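3.2 Materials and display conditions

The survey covered artificial flowers kept indoors as permanent decoration in two buildings, Brosby and Daltcombe. Both are short-stay guesthouses with heated rooms and sealed windows. Stems were included if they had been on display for at least 9 months and had not been washed in that time. Stems with plastic or latex heads were left out, as dust on a smooth head can be removed with a damp cloth and does not raise the questions treated in this section.
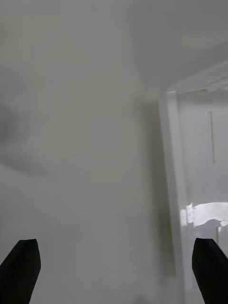 Dust was lifted with low-tack tape, using one strip per head and one strip per leaf. Strips were pressed by hand for 2 seconds, removed at a shallow angle and mounted on glass. Blank strips were exposed to room air for the same length of time and treated in the same way. Ristić carried out all lifts at Brosby and Bošković all lifts at Daltcombe. A check on operator effect is reported in Section 3.4.
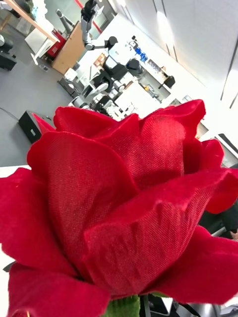 Fiber length was measured from scans of the mounted strips. Short fibers were taken to be those under 2 mm. Most of these were cotton from bedding and towels, with a smaller share of synthetic fiber from carpet. Loose fiber shed by the flower itself was recorded separately where its color allowed a clear match to the head. For pale heads the match was often uncertain, and such strips were entered as mixed.

We follow Mladenović in treating a flower head as a set of pockets, each with an opening and a depth, and not as a single exposed surface. The pocket model was developed for paper flowers, which hold their form when handled. Cloth heads sag over time — the outer petals most of all — so that openings measured at the start of a display period may not apply at the end of it.

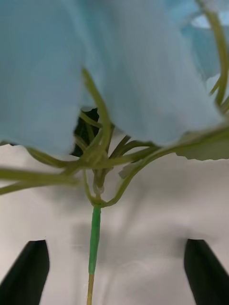 Leaf strips gave the more stable readings. A leaf is nearly flat and faces upward for most of its area, so that settling dominates and air movement in the room has less effect. Heads in the same vase differed from each other more than leaves did, and the difference remained after correction for height above the floor. Vases near doors were not dustier than those near windows.

Cleaning was tested with a soft brush, with cool air from a hand dryer, and with the Zaleleo powder method, in which the head is shaken in a closed bag with dry salt. The bags were turned 40 times and the salt was sieved afterward.

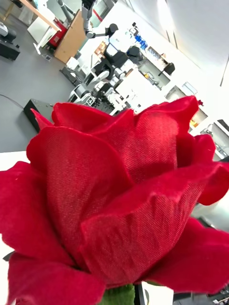 Figure 2. Red fabric rose.

Retention after brushing depended on weave as well as on petal form. In a head of the type in Figure 2, the cloth has a fine diagonal weave, and the petal edges are slightly frayed. Both features offer points at which a short fiber can catch, and a brush drawn across the weave tends to press fibers into it. Strokes were therefore made from the base of the petal toward the rim. Cool air removed loose fiber from the outer petals but left the center of the head largely unchanged. The salt method reached the center, at the cost of some added wear along the rims, and we do not suggest it for heads that already shed.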